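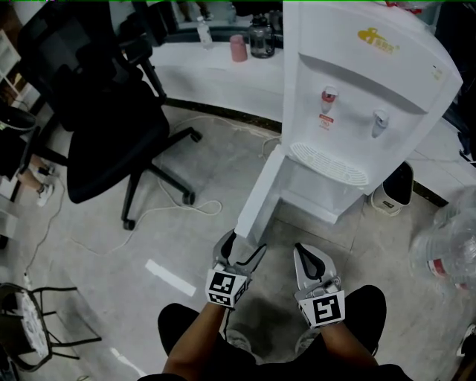
Work package 2 of the Zalleck workplace water grant covers the supply of drinking water to shared work rooms at the Funudden site. The reporting period closed at the end of September. During the period the project moved from temporary supply, in which staff carried single bottles up from the ground floor, to fixed dispensing points with hot and cold water. The standard arrangement has the hot tap on the left with a red top and the cold tap on the right with a gray-blue top, and a small red-and-white warning label directly under the hot tap. A slotted drip tray is fitted beneath the two taps. Tap order and label position were checked at handover and are to be kept the same wherever a unit is moved or replaced.

1. Status against plan

Dispensing points planned: 4
Dispensing points in service: 4
Staff with access on their own floor: 165
Water issued in the period: 437 liters
Budget line for supply: on plan
Budget line for room changes: under plan, see section 4

All points were in service before the end of the period. Delivery and setup were carried out by Morrison under the existing service agreement. One delivery was returned after the seals on two bottles were found to be broken. Replacement bottles arrived with the next scheduled load and no point was out of service as a result.

2. Use

Water issued is calculated from the number of bottles changed, with an allowance for the remainder in each bottle at the end of the period. It does not separate hot water from cold. The funder asked in its comments on the previous report whether a split could be given. The present units do not record it, and fitting meters would cost more than the remaining equipment budget. We propose to leave the figure as a single total and to cover hot water through the staff survey.

The survey was issued through Clinport and received 116 responses. The main results are as follows.

Most respondents refill a bottle or cup of their own at least twice a day. Hot water is used mainly in the morning, with a second, smaller peak after lunch. Respondents on the window side of the building reported shorter walking distances than those near the stairwell. The most frequent request was for more standing room for cups and bottles near the taps. The second was for a clearer arrangement for changing an empty bottle late in the day.

3. Room layout

The layout drawing for the work rooms has been revised. The earlier version allowed for a separate table at each dispensing point. In the rooms with windows along one wall, the table has been dropped and the long counter is used for cups and bottles. The counter also carries desk equipment, and the drawing now marks a zone for each use. The zone for drinking water extends to both sides of the dispenser. The equipment zone begins beyond it.

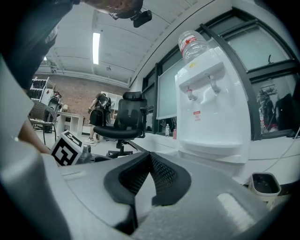
Work room, window side: water dispenser with its bottle in place on top, long white counter and monitor.

Items on the counter were reviewed with room users. Small bottles and cups may stay in the drinking water zone during the day. Cables should be routed along the rear of the counter where the length allows. Monitors stay in their present positions until the electrical work in section 4 is complete.

Office chairs on casters are to be parked so that the person changing a bottle can approach the dispenser directly and set the new bottle down on the floor first. The clear area needed for this has been added to the drawing. No furniture has to be bought or removed to provide it.

4. Room changes and costs

The under-spend on room changes has two causes. The separate tables were not ordered, and the electrical work for the window side was moved to the next period at the request of the building owner. The first is a permanent saving. The second is a delay only, and the full amount will be claimed when the work is done.

We request approval to move the saving on tables to bottle storage. At present full bottles are kept on the ground floor and brought up by the lift. A rack on each floor would remove most of these trips. Morrison has supplied a quotation, attached as Annex B. The quotation covers the racks and fixing to the wall, and excludes removal of the old shelving in the stairwell lobby.

5. Cleaning and maintenance

Drip trays are emptied daily and washed weekly. Outer surfaces and taps are wiped at the same time. Internal cleaning is done by Morrison on each service visit, and the visit sheet is filed with the delivery notes. One tap was replaced under warranty following a slow drip. Warning labels are included in the monthly check and are replaced if any of the text can no longer be read.

6. Work in the next period

Complete the electrical work on the window side.
Install bottle racks, subject to approval of the transfer in section 4.
Issue the revised layout drawing to room users and fix a copy inside each supply cupboard.
Repeat the Clinport survey with an added question on hot water use.
Agree with Morrison on a later cut-off time for same-day bottle orders. The present cut-off is 11:00 a.m.

Annexes: A, delivery and service record; B, rack quotation; C, survey questions and results.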